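Search this site
Enter keywords
Go

Student Projects > Food and Households

How Much Produce Gets Thrown Out in Shared Student Kitchens

Catalina Olivares and Ewurabena Aryee
5 April 2024

Background

We both live in Praltwood Hall, where each kitchen is shared by several rooms. Last August we noticed how often the trash was full of vegetables that had never been cut. We wanted to know how much was being wasted and what kind.

Method

We asked residents to put unwanted produce in a separate bin in their kitchen. A total of 24 people signed up. We emptied the bins twice a week and sorted and weighed everything on a kitchen scale. Cooked leftovers were left out because they were too hard to separate. Peels and cores were weighed but are not part of the totals below.

Results

We logged 821 items. Of these, 605 were vegetables and the rest were fruit. Salad greens were the most common, followed by carrots, peppers and herbs. Most of the greens were still in the bag they were sold in. The heaviest single item was a whole cabbage weighing 900 grams.

In the short survey at the end, the main reason people gave was buying packs that were too big for one person. The second was forgetting what was in the back of the fridge. Several people said they had bought something their roommate already had.

Problems

One bin was used for regular trash over a long weekend and we had to drop that collection. We also think people wasted less than usual while they knew we were weighing it. Ewurabena's scale read a little high at first, so the early weights were corrected.

Next steps

We would like to try a shared shelf for food that needs to be eaten soon, with a sheet for writing down the date. Two of the kitchens have agreed to test it. We would keep the same bins and compare the weights.

Related projects
Foda: A Meal Planner for Two
Water Use in the Groler Building
Khattak Street Market Price Survey
Compost Temperatures Over One Winter

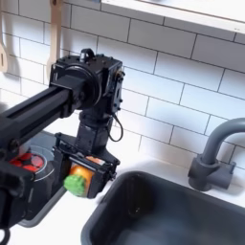
Toy vegetable in a gripper over a white countertop.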